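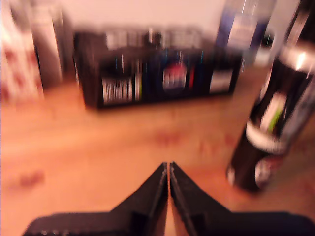

Black fingers over a wooden floor, low shelf behind

About us

Rundwood began in October as one gripper and a promise to keep the drawings tidy, and it has grown into a shared workshop with 11 members and more screws than we could ever sort. Kyrylo Pylypenko cut our first pair of fingers and still files every new set by hand, bless him! 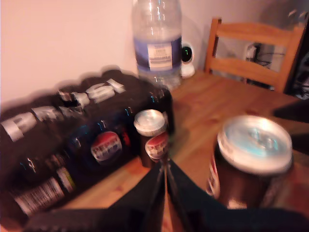
Our main build is called Setstead, a gripper meant for ordinary homes and ordinary tables. We've put some 390 evenings' worth of talk into the shape of the fingers alone (we do like to talk). They're long and they close toward a point, so a gap like the one between two Pepsi cans is a fine place to practice aiming them.
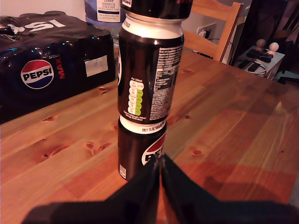

Come and build with us

Beginners are very welcome, and so are half-finished projects from your own garage. Bench nights run 2 times a week, and the kettle is always on. Write to Kyrylo and tell him what you'd like to make.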